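Beans, a Cheap Microwave and Other Small Kitchen Habits

I've been meaning to put my bean routine in writing for ages, mostly so I can stop typing it out in text messages to my sister. So, 8 February 2024, a pot of lentils going in the back, here we go.

First thing, sort dry beans on something white. I used to tip them straight from the bag into the colander and hope for the best, and then I bit down on a pebble the size of a match head and paid for it at the dentist. Now they go on a white plate or tray, one layer deep, and I push them across with a finger. Shriveled ones go out, and so does anything with a pinhole in it. Dark beans are easy this way. Soybeans are a pain because the little husks are nearly the same color as the plate, so I do those by the window.

Don't mix your beans before you cook them! I know the bags of mixed soup beans look pretty. But mung beans are soft in half an hour or so and soybeans can sit on the stove most of the afternoon, and if they share a pot you get green mush with bullets in it. Keep them apart until they're cooked, then mix all you like. A divided snack tray is great for this (mine came from a Londis when we were visiting my husband's cousins, and it rode home in my carry-on wrapped in a sweater).
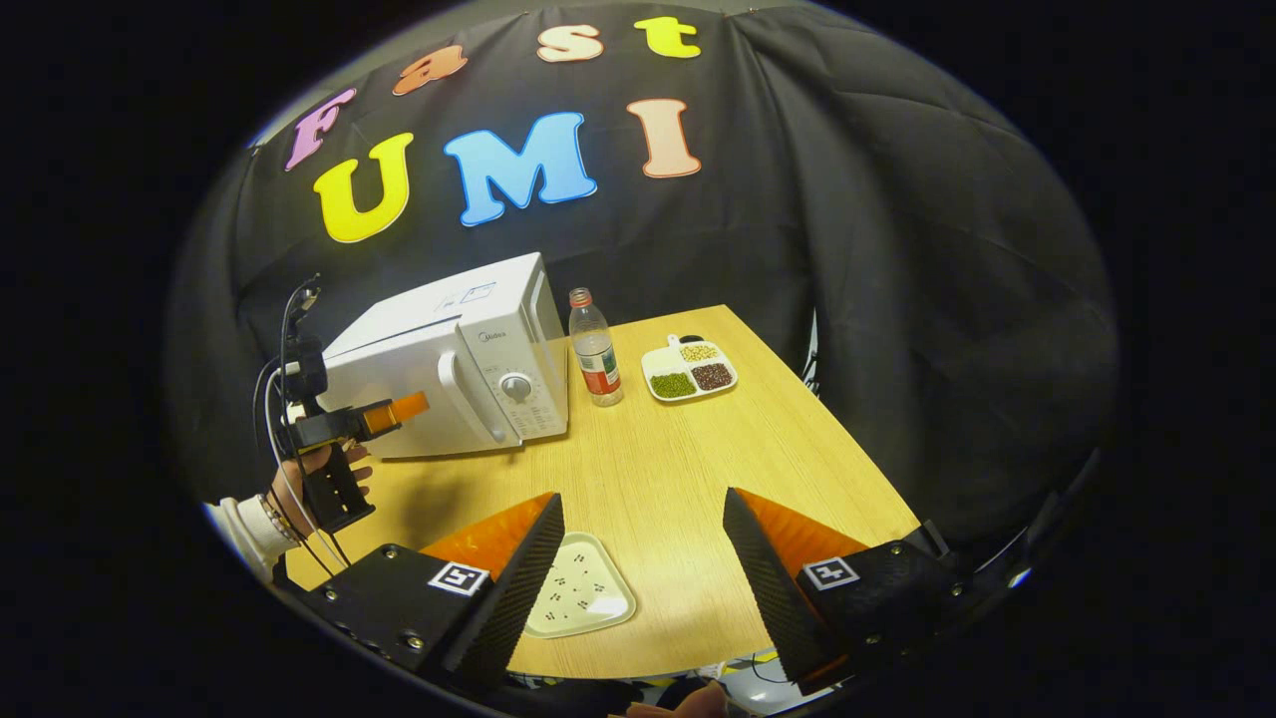

Then there's soaking. Mung beans I don't bother with. Red and other dark beans get a night in cold water in the fridge, and soybeans get a night plus whatever the morning allows. In the morning pour off the soaking water, rinse, and start with fresh. And please boil kidney beans properly, a good rolling boil for at least ten minutes before you turn them down. A slow cooker on low doesn't get there by itself and they can make you really sick.

My neighbor Lenuța Onu soaks hers with a spoonful of salt, which I was always told would keep them tough. I tried it in November and she was right, the skins came out softer. I've done it ever since, one tablespoon to 2 quarts of water.

Now the microwave. I don't cook beans from dry in it (I did once, and cleaned it for an evening) but it's wonderful for reheating a bowlful. Add a splash of water, put a plate loosely on top, and go 3 minutes at half power – full power makes them pop and splatter all over the ceiling of the thing. Stir, taste one from the middle, and give it another minute if it needs it.

For cleaning up afterward, I put a cup of water and a few slices of lemon in a microwave-safe bowl with a wooden spoon standing in it, heat it until it steams well, and leave the door shut for five minutes. Everything wipes off with a cloth. Watch the bowl when you lift it out, it's hotter than it looks. I wipe around the dial with a cloth that's barely damp and never spray anything at the buttons.

Small dishes! I save every odd little one I find at yard sales. They're the right size for a pinch of salt and some cumin while you cook, or for the beans you've picked out. Check the bottom before you microwave one, and if there's any metallic trim, keep it out.

Cooked beans freeze beautifully. I pack them in 300 gram bags with a little of their cooking liquid, press them flat, and write the kind and the month on the bag with a marker before I fill it. They thaw overnight in the fridge, or you can drop the frozen slab straight into soup and let it sort itself out.

Next time I'll do rice, and the jar lids I keep getting asked about.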